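Cinta de enmascarar azul Kalier de baja adherencia: tres semanas de uso

La Kalier se vende como cinta de enmascarar para superficies delicadas, en rollos de 3 anchos. Compré el intermedio para sustituir a la Aebischer de papel crema, que dejaba restos de adhesivo en cuanto pasaba el fin de semana pegada. La he usado en rodapiés lacados, en cristal, en pared con pintura plástica mate y sobre papel kraft.

Desenrollado: regular y con poco ruido. El corte a mano sale limpio en perpendicular; en diagonal tiende a desgarrarse a lo largo. El soporte cede algo al tensarlo, de modo que en tramos largos conviene fijar un extremo, presentar la cinta sin tirar y asentarla con espátula de plástico.

Sobre kraft agarra desde el primer contacto y casi no admite correcciones. Para cuadrículas recomiendo marcar antes los cruces a lápiz, porque cualquier desvío se nota de un extremo a otro. 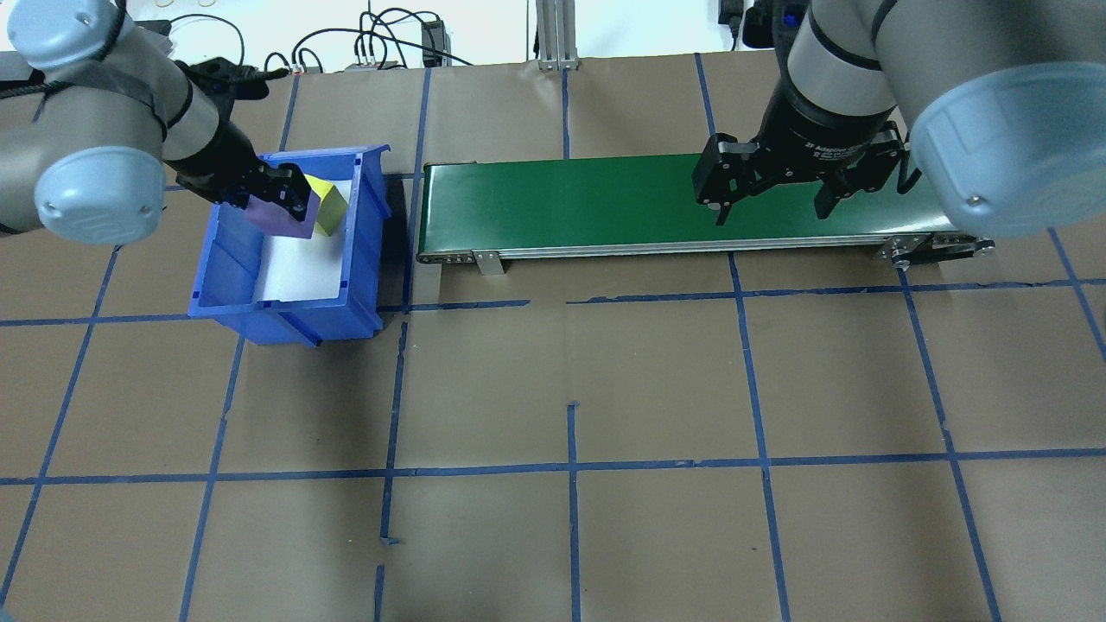 Un lector del blog, que firma como Nelance, objeta que en kraft el problema es el papel: el satinado por una cara permite despegar y recolocar si se trabaja por el lado brillante, y con la Aebischer le ocurría lo mismo. Es razonable. Yo solo probé la cara mate.

En pared mate la retirada fue correcta a los cinco días, tirando a 45 grados - a 90 levantó una escama en una zona repintada. En cristal orientado al sur aparecieron restos a la segunda semana; salieron con alcohol isopropílico. El filo de pintura es nítido con esmalte al agua y mediocre con imprimación muy diluida, que se cuela por debajo si el borde no está bien asentado.

Los cantos y perfiles estrechos son su punto débil. En anchos menores que la cinta hay que doblarla, y el pliegue se abre en pocas horas.
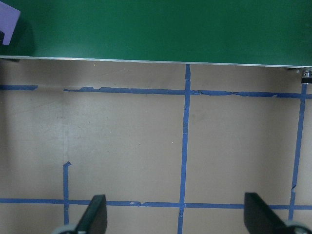 Superficie verde lisa con canto claro.

La Pimano, más cara, aguanta mejor en esos bordes, pero deja más residuo en cristal. Para interiores y marcado temporal sigo con la Kalier. Para exterior no la compraría.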